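Utard History Forum > Independence and Colonial Rule > General Discussion

Thread: Were salt duties a cause of unrest, or a pretext for it?

Serpil Akgül
Posted 9 Dec 2023

I wish to open a discussion on the weight we give to salt duties in accounts of how colonial rule came to an end. Survey histories tend to treat the salt tax in British India mainly as the setting for the march of 1930. The tax itself was much older. The East India Company took control of salt production in Bengal in the eighteenth century, and the inland customs line that later grew into a long hedge was maintained largely to protect the salt revenue.

My position is that the duty was a real grievance among the rural poor for several generations, and that the political movement gave a public form to a complaint that already existed. I would welcome references from members who have worked with district records.

jenden_reader
Member

I must respectfully disagree in part. A duty may be resented without producing organized opposition. The rate was reduced and raised several times, and the periods of highest duty do not match the periods of greatest unrest. Many of the nationalist leaders themselves doubted in early 1930 that salt was a suitable issue. If the grievance had been as strong as is suggested, those doubts would be hard to account for.

Serpil Akgül

The objection is a fair one. I would answer that the leaders who had doubts were for the most part lawyers and townsmen, for whom the price of salt was a minor household expense. For a laboring family the position was different, and the family's animals needed salt as well. I do not claim that the duty alone moved people to act. I claim that it was understood at once, in every district, without any need for explanation.

I would add that the hedge was abandoned in 1879, and the memory of the searches carried out along it would have lasted well into the next generation. 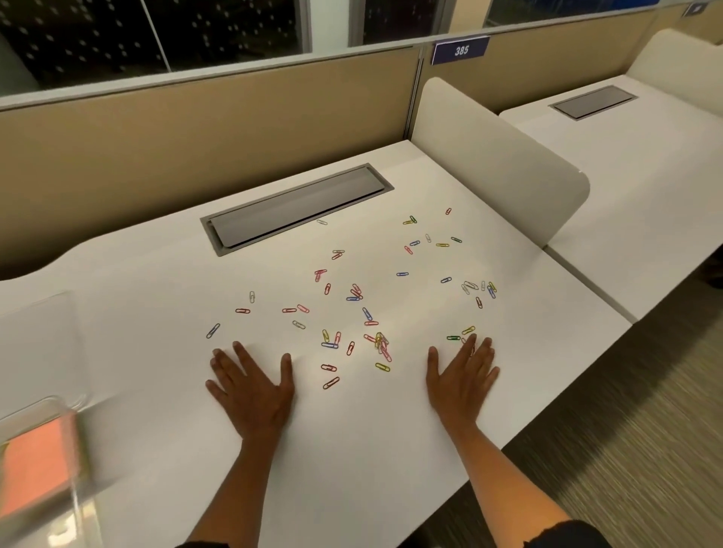

Nurhan Gündoğdu

The memory of the searches is the weakest part of this argument, in my opinion. The customs line affected those who lived near it or had to cross it. In the coastal districts the complaint was of another kind, namely that people were forbidden to collect what lay on their own shore. These two grievances should be kept apart, and I would ask that we not speak of one rural experience.

shek23
Member

I agree with the previous post. May I also ask that members state which presidency they have in mind? Bengal and Madras were administered differently, and much of this thread could be read as applying to either.

Serpil Akgül

I accept the correction. My remarks on searches concern the northern and central provinces only. On the coast I would rest my case on the ban on private manufacture.

jenden_reader

With that limit stated, my disagreement is smaller than it was. I still hold that timing matters more than grievance. The fall in crop prices should be discussed before the salt duty is given first place.

Moderator

Members are reminded that posts on crop prices belong in the Economic History section. A separate thread has been open there since August. Replies to the original question may continue here.

Nurhan Gündoğdu

Would the moderator kindly post the link? The search page returns some 60 results, and I was unable to find it.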